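I've had the Geler LED desk lamp clamped to my work table since July, and I'm still finding excuses to switch it on. It replaced a Hanrahan gooseneck that drooped a little more every winter until it was mostly lighting my keyboard.

## Setup

Five minutes, and most of that was peeling film off the head. The clamp opens wide enough for my old door-on-trestles desk and has a rubber pad on both jaws – no dents so far! It puts out 900 lumens at full power, which is more than I need for anything except sewing on black fabric.
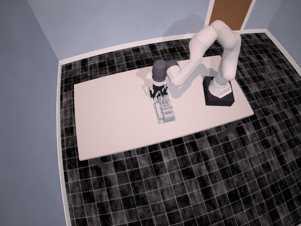

The dimmer is the best part. You slide a finger along the base and the light just follows, no steps, no flicker that I can see, and it remembers where you left it. I paint miniatures at night, so I care a lot about glare, and a white tabletop like the one here bounces so much light back up that I'd run the lamp at 40 percent and be perfectly happy. On my dark oiled desk I go higher. The color slider goes from candle-ish to a crisp daylight, and I've got a favorite spot a bit cooler than the middle.

## Reach and stability

Really good. The arm holds wherever you put it (I've been moving it several times an evening) and the joints have a nice heavy feel. Caoimhe Moynihan, who shares the studio with me, has the Clarden version with a round weighted base. Hers is easier to carry from room to room, but it eats desk space and I'd rather have the clamp.

The cord is the one real letdown. It's short, stiff, and white, so it shows against everything I own. I added an extension and taped it down the back leg.

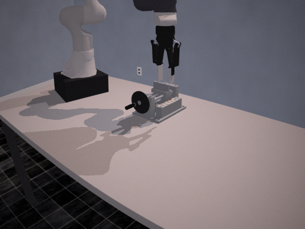
## Would I buy it again?

Yes, and I nearly have, for the kitchen. I paid just under 100 dollars, and the head can be replaced if the LEDs ever go, so you aren't throwing out the whole lamp. Get the clamp version if your desk has a lip you can grab, and buy a longer cord at the same time.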